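Ticket: Left gripper lets go of hangers partway to the bar
Station: Cerkis, hanging task
Status: Open (reopened, then reopened again)
Priority: Normal, apparently

Reported
Left arm closes on a hanger, lifts, and loses it somewhere before the bar. Right arm runs the same fingers on the same firmware and behaves itself. Started in February after we swapped the Husel fingers for the Resamero ones, which were supposed to be an upgrade.

Tried so far
Swapped fingers left to right. Fault stayed on the left, so the fingers are off the hook.
Raised grip force from 2 to 8 in the controller. It now drops hangers more firmly.
Re-ran homing. Passed. It always passes.

Two arms on one rail also means two cables looking for something to snag on. I slowed the left arm to 60 per cent and watched its purple one through a full reach to the centre of the bar. 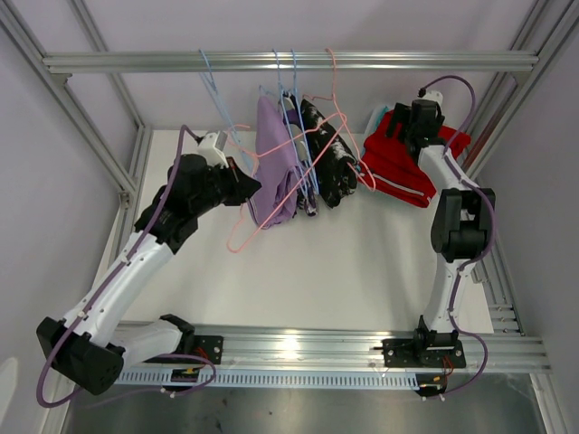 At that speed the drops mostly went away, and they came back when I put it up to full. That could be the cable tugging at the wrist or it could be the controller sagging under load, and the log is no help, as it records both as "OK".

Wire hangers are a rotten test object, by the way. Thin, springy, and keen to tangle with whatever garment is nearest. The Husel fingers had a groove that suited them. The Resamero ones have a lovely flat pad and a brochure.

Next
Add slack at the left shoulder and repeat at full speed.
Limit wrist rotation so it stops short of 360.
Borrow the Sandoval controller and run it with both finger sets.

Please don't close this as "user error" again until the Sandoval runs are attached.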